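Looking after dancewear and practice kit at home

November 24, 2019

Ballet series have sent a fair number of viewers back to adult beginners' classes, and the washing questions follow a few weeks later. The notes below cover tights, leotards, shoes and the plain clothes worn over them.

Tights and leotards

Most are nylon with elastane. Elastane loses its stretch with heat, so wash at 30 degrees or below and keep them out of the tumble dryer. Turn leotards inside out and fasten any hooks before they go in. Use a mesh bag for tights, one pair to a bag. Fabric softener leaves a coating on the fibres and should be left out altogether.

For hand washing, use five litres of cool water and a small amount of liquid detergent. Soak for 10 minutes, rinse twice, then roll in a towel and press. Do not wring.

Sweat marks under the arms respond to white vinegar, diluted one part to four with water and dabbed on before washing. Test it on an inside seam first – some dyed fabrics will lighten.

Warm-up layers and everyday items

Socks, shirts and loose tops can go through a normal wash, but sort by colour before anything else. Dark red and navy both give up dye in the first few washes and should be kept away from pale pink tights. Check care labels on striped shirts; the lighter stripe is the one that shows any transfer.
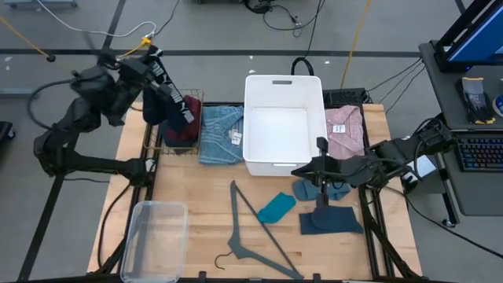
Sorting by colour: navy sock, dark red garment in the basket, striped shirt folded to the side.

Fold knitted layers flat. Hangers pull the shoulders out of shape, and the mark rarely presses out of acrylic.

Shoes

Canvas slippers can be washed by hand in cool water. Remove any loose insole, scrub the canvas with a soft nail brush and pack with white kitchen paper to dry. Leather slippers should only be wiped with a barely damp cloth.

Pointe shoes must not be washed. Take them out of the bag after every class, pull out the toe pads and leave both to air for at least 24 hours. A radiator will make the glue brittle.

Storage

Keep clean kit in a cotton bag or an open box. Sealed plastic holds moisture, and elastic kept damp goes slack early. Tutus are stored flat or upside down – never folded across the net.

Notes compiled by Guðlaug Overgaard. Vinegar dilution checked by İlker Karaca.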